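# How Do You Teach a Robot to Do the Laundry?

You know how to take clothes out of a basket and put them in a washing machine. You may pretend you don't when a grown-up asks, but you do.

Now try explaining it to someone who has never seen a sock.

You might say, "Pick up the clothes and put them in the machine." Fine. Which part of the clothes do you pick up? How hard do you squeeze? What if two shirts come up together, holding on to each other by the sleeves? Which hole is the right hole? (A washing machine has a little drawer too, and a pair of pants will not enjoy going in there.)

People have tried writing all of that down as rules. The list gets very long, and then somebody brings in a bathrobe and the list is wrong.

## Show, don't tell

There is another way, and you have used it yourself. When you were small, you didn't learn to use a spoon by reading a booklet about spoons. You watched people, and you tried it, and a fair amount of soup went on the floor.

A robot can learn from examples too. One example is one try at a job, saved from start to finish. It has two main parts:

- **What could be seen.** A camera looks at the job from up high, a bit like your eyes look down at your own hands.
- **What moved.** The computer also saves how the arms and fingers bent at every moment.

Put those together and the computer can start to match them up: *when things look like this, move like that.*

At a workshop called Plullska, a small team does this all day long. Their laundry project is named Jatance, and nobody on the team will admit to choosing the name. Marit Blomqvist runs it. She has a degree in engineering and now spends most of her Monday with other people's trousers.

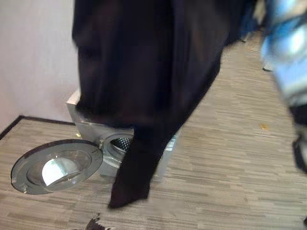
*Something long and black on the move, with the washer door wide open.*

## Why cloth is so annoying

A brick is a wonderful thing if you are a robot. It is the same shape when you pick it up as it was when you put it down. Bricks have manners.

Cloth does whatever it likes. It folds, droops, swings and hides its own edges. A sweater in a heap looks like a lump. The same sweater held up by one cuff looks like a different animal. Black clothes are extra tricky, as the folds are dark and so are the spaces between them, and it can be hard to tell where one thing stops and the next begins.

So one example isn't enough. If a robot had only ever seen one red T-shirt, it might decide that laundry means "red." That would be a sensible guess from a very small life.

The Jatance team has a goal of 2,000 examples. So far they have 312. Torbjørn Hägglund keeps the tally on a whiteboard and has drawn a rather sad face next to it.

## Changing things on purpose

Here's the part that sounds like bad behavior. Between tries, the team messes things up.

They swap the clothes. They squash the heap, or fluff it, or turn it over. They shift the basket a little. If everything stayed in the same spot, the robot could learn a sort of dance – reach here, grab, swing there – without paying any attention to the laundry at all. Then you move the basket by the width of your hand, and it very confidently picks up some air.

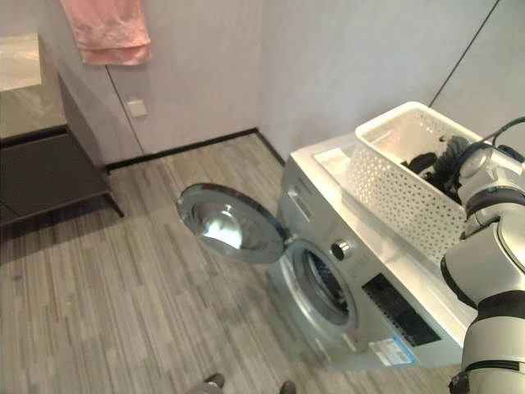
Reaching into a basket is harder than it sounds, by the way. The sides get in the way of the wrist, and the fingers vanish into the pile just when you would most like to see them. You can feel around for a sleeve without looking. Many robots have a much weaker sense of touch than you do, and some have none in their fingers at all.

## What about the mistakes?

Some tries go wrong. Siv Viklund goes through the saved examples afterward and gives each one a label. A good try is marked "good." A try where the shirt ends up on the floor is marked "dropped." Out of the first batch, 87 needed a second look, and she watched every one of them with a large mug of tea.

The dropped ones aren't always thrown away. If the robot drops a shirt and then picks it up again, that can be a very useful thing to learn. You probably know people who haven't learned it yet.

## Try it yourself

You'll need a friend, a basket and five pieces of clothing.

1. Put the clothes in a heap in the basket.
2. Your friend is the robot. Robots in this game do only what they are told.
3. Tell your friend how to move one piece of clothing onto a chair. Use words only, and no pointing.
4. Now start over, and this time just show them.

Write down which way was quicker. Then swap places, and put the clothes away when you're done.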